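Samcombe Community Kitchen
Thread: cooking dried beans on a tabletop induction cooktop

1/ The July sessions at Samcombe cover dried beans from the bag to the bowl. The notes below are issued for households cooking in small spaces, including those without a full stove. 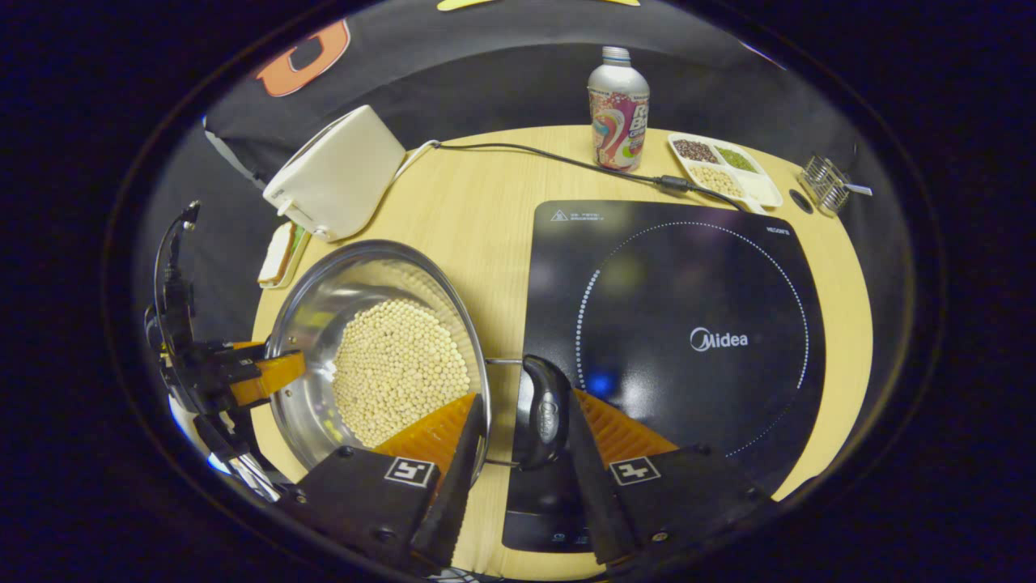 2/ Small pale beans are suitable for a first attempt. Spread them on a tray, remove any stones or shriveled pieces, and rinse in cold water until the water runs clear.

3/ Soak overnight in plenty of water. Participants at our Bustow site who cannot soak overnight may boil the beans for two minutes, turn off the heat, and leave them covered for one hour.

4/ Drain, return the beans to the pot, and cover with fresh water. A stainless steel pot will work on induction only if a magnet holds to its base. Please check before attending with your own cookware.

5/ Center the pot on the marked cooking zone. Turn the handle inward so that it does not extend past the edge of the table.

6/ Bring to a full boil for ten minutes, then reduce to a simmer. Most small beans are tender in around an hour. Older beans take longer and may be tested from the pot with a spoon.

7/ Salt may be added at any stage. Tomatoes, vinegar and lemon juice should wait until the beans are soft.

8/ Several participants have asked about running a toaster on the same table. Both appliances draw considerable power. Toast the bread after the cooktop has been switched off, and keep cords clear of the cooking zone.

9/ Cooked beans keep for three days in the refrigerator in a covered container. They also freeze well in their cooking liquid. Label each container with the contents.

10/ Bean toast, as served at Mestley: warm one cup of cooked beans with olive oil and a crushed garlic clove, mash lightly, and spoon over toast. Season with black pepper.

11/ The Nzioka Fund has provided 198 starter packs of dried beans for this season. Packs are available at the front desk in Samcombe and Bustow, one per household, until supplies are gone.

12/ Evening sessions begin at 6 p.m. in Room 614. Registration is free and required. Please bring an apron and a container with a lid.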